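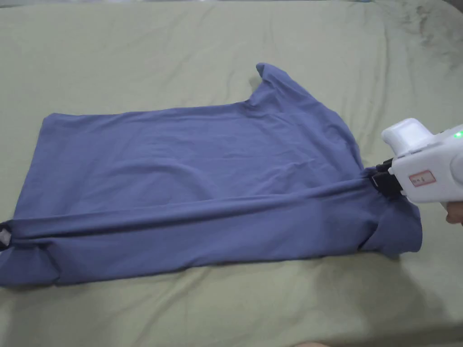

Bianca Toma reckoned folding would be the last job anyone handed over to a machine, and said so in the coach before we'd even parked. Plenty of nodding. Lucian Preda disagreed, loudly, as far as the ring road.

So — Tellen open day, Budholm site, September 14, 2020. Quick notes before I forget the lot.

Masks on, signed in, straight through to the big hall. Talk first, too long, slides hard to read from the back. The useful bit: the folding work starts with people. They do it by hand with grippers, over and over, and the recordings go to the machines later. 1,634 folds in the set up to July, 391 of those thrown out for one fault or another. Asked what counts as a fault. Mostly dropped sleeves, apparently, and hems that slide back.

Then the floor. Much better. T-shirts on bedding, which is harder than a table — the cloth drags and the sheet comes with it. Had a go myself with a spare gripper. Four tries, one decent fold, sore thumb. You squeeze too early every time, becuase your own fingers would have got there by then. 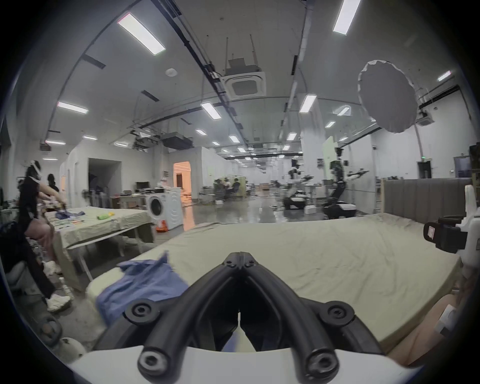
The hall at Budholm, grippers in use by the bed, wheeled robots further back.

Lucian wanted to know about towels. Next year, they said. The Viler people were on our tour as well and asked only about price, no answer given.

Tea was decent, queue was not. Missed the Coman talk completly, if anyone has notes please send them on. Coach back at half four.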